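Week 6 handout: Shared rooms, stated uses and what people do in them

Read before the Sunday session. Bring the floor sheet from last week, marked up, even if you think you marked it up badly.

1. Where we left off

Last week we read the two chapters on open-plan workrooms, and several of you came away liking them more than I do. The argument, put shortly, is that a tall, bright, undivided room makes people meet, and that meeting makes them share work. Nandi Van Wyk gave the best defense of it in class: people do run into each other in such rooms, and you can stand at a rail and watch it happen. I accept that. My trouble is with the second half. Running into someone is easy to record. Sharing work is hard to record, and the authors slide from one to the other inside a single paragraph (find the paragraph; it is in the second chapter, after the section on stairs).

Keep three terms apart in your notes.

Stated use: what the plan, the brochure or the sign says a space is for.
Observed use: what people were doing there when you looked.
Claimed effect: what somebody says the space does to the people in it.

Most of the writing you will meet in this course is claimed effect dressed as observed use. The Bamen report is the clearest case. It calls its ground floor "a social engine" and then offers 294 badge swipes at the door. A badge swipe tells you that a badge came through a door. It doesn't tell you that anyone stopped to talk.

2. Reading a room with an upper level

Mezzanines and upper walkways have a good reputation in this literature and I would like you to be slow to agree with it. The usual claims are that they add floor area cheaply, that they let people see who is in, and that they make a large room feel like one place.

The first claim can be checked with a price list. Ha-rang Seol did so for the Kovix building and found the saving disappeared once the stairs and the railings were priced. It is one building, so don't lean on it too hard. The second claim is partly true and depends on who is doing the looking. The third I don't know how to test, and neither do the authors.

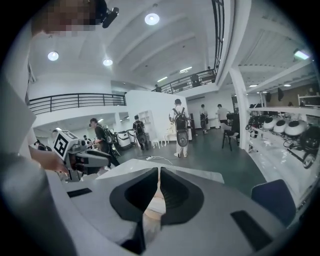

Sightlines are the part of this topic where students most often write down more than they know. A railing is not a view. You have to put a person behind it, and then ask what the person was looking at. Take a bright room with a high ceiling, black railings along a mezzanine and an upper walkway, one person at the walkway near the back and another near its right end. A careless note says "upper level used for overlooking the floor." A careful note says "two people on upper walkway" and leaves the overlooking for a second visit. The same goes for the floor. Several people down there have backpacks on, and it is tempting to write that they are passing through, because we think of a bag on the back as a sign of someone on the way somewhere. Perhaps. I have stood in one spot for an hour wearing mine. The person in the gray shirt leaning over a table gives you a better entry, since leaning over a table is at least a thing done at a piece of furniture, though what the person was busy with there is again something you don't have.

Note also how little furniture a room like this can get by with in a first sketch: a white shelving unit against the wall, a small white stool near it, the table. Put them on the floor sheet first. Fixed things and heavy things go in ink, light things in pencil. I'd put the stool in pencil.

3. Light

The reading says that people gather under the brightest part of the ceiling. It cites a study by Wadis with 177 entries, which sounds like plenty until you get to the appendix and see that all of them were collected in one room over one winter. A radiator would explain the pattern just as well, and the appendix doesn't say where the radiators were.

When you draw your own ceiling plan, mark round fittings with a circle and long ones with a rectangle, and write down whether each was on. Don't estimate brightness by eye. Dae-han Yoo and I tried it in the same corridor and our scores had very little to do with each other.

4. Pillars

Architects apologize for pillars and users seem not to mind them. Young-sook Jang's notes from the Ki hall have people leaning on them, taping paper to them and arranging to meet at them. I find this more convincing than anything in the chapter, partly because she wasn't trying to prove anything about pillars. She was there to study the doors.

There is a caution even so. A pillar also hides whatever is behind it. If you work from a fixed spot, your counts will run low on the far side, and you will be inclined to call that part of the room quiet. Change position at least once in each session and say on the sheet where you stood.

5. Exercise

Work in pairs. Choose a room with at least one doorway you can see from where you stand. No cafeterias, please, I have read enough about cafeterias.

Do 2 passes. On the first, draw only what stays put: walls, pillars, railings, lights, shelves. On the second, mark people with a dot and a short stroke for the direction they face. If you can't tell the direction, leave the stroke off. Last year one sheet came in with 34 dots and every one of them had a stroke, and I don't believe it.

Then write a page under the three headings from section 1. The claimed effect heading may stay empty. If you fill it, name the person who made the claim and say what would have to be seen for it to be wrong.

Marks go to entries that another pair could check. Geum-ok Ha will be reading the sheets alongside me and she is stricter about verbs than I am. "Using," "enjoying" and "interacting" will be crossed out. "Sitting," "standing" and "leaning" are fine.

6. For discussion

Does the Bamen report ever say what a failed room would look like?

Would Ha-rang's costing change if the upper level were only a walkway, with no floor area to speak of?

Ki calls its hall "flexible." Find one thing in the plan that could be moved by one person without tools.

Next week: doors, with Young-sook's sheets. The scans are faint in places, so print them large.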